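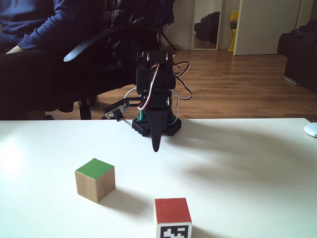

White is the wrong default color for a shared worktable, and the furniture trade keeps selling it to us anyway. The usual argument is brightness. A white top returns light to the room, and it does, but it also reports everything placed on it. A small wooden cube with a green top throws a soft gray shadow on such a surface, plain enough to read from a chair. Multiply that by a day's worth of cups, clamps and paper and the eye gets no rest.

I have worked at two tables for the past 7 years: a white Nonix and an oiled Reller. The Nonix is 124 centimeters long and wipes clean in one pass. The Reller takes longer and hides more. On the white one I stop to remove pencil marks; on the oiled one I keep working. Over a week the difference is measurable in finished drawings.

Floors are treated more sensibly. People choose brown planks knowing they will carry dirt — and then put a white slab over them. Oda's spring list has 3000 tabletops in white and a single page of mid-tones. Bomurlow offers gray, at extra cost. A mid-gray or light wood top with a matte finish should be the standard item, and white the one that has to be ordered.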